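Skendgate Bench Tasks: Data Card

What this is

Recordings from the sorting bench at Steltier, where a small arm is learning to do a job that several of us were already doing without complaint, or with only the usual complaint. The set holds 856 episodes across 46 tasks. Nearly all of them are pick-and-place with toy food.

Version note

Last revised 14 June 2021. The August batch from the year before was dropped after we found the labels had been shifted by one row. Anyone still training on it will get a confident model that is always one task behind, like most of management.

How it was collected

One operator drives the arm, one watches and logs. Shifts at the bench run in blocks of 100 minutes, then the pair swaps. The first plan had no swaps. Ottilie Moser, who ran the packing line for years before she ran this, rewrote the plan after her second afternoon on the controls.

Episodes are logged in Trakance. If the arm drops something, the episode stays in and is marked "drop". Please don't filter these out and then write to us about your success rate.

What it changed for people

Seven packers were retrained as operators. Their pay grade took longer to retrain. Lifting went down, sitting went up, and the sore shoulders moved to the neck. The job title on the forms is now "demonstrator" - it sounds like someone selling blenders, but it came with a chair.

The break room argument about whether we are teaching our replacement is not included in this release.

Known limits

Lighting is whatever the room had. Operators have styles, and a model trained on one person's episodes will pick up that person's hesitations. Split by operator, not by episode.

Use

Research and internal training only. The data may not be used to rate or compare individual operators. That clause was written by the operators, and Nambiar, who supplied the logging hardware, signed it too.

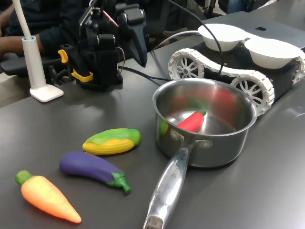

Do operators get a say in which tasks are recorded next?

They propose the list and the project lead approves it, so a task nobody wants to demonstrate rarely makes it into a release.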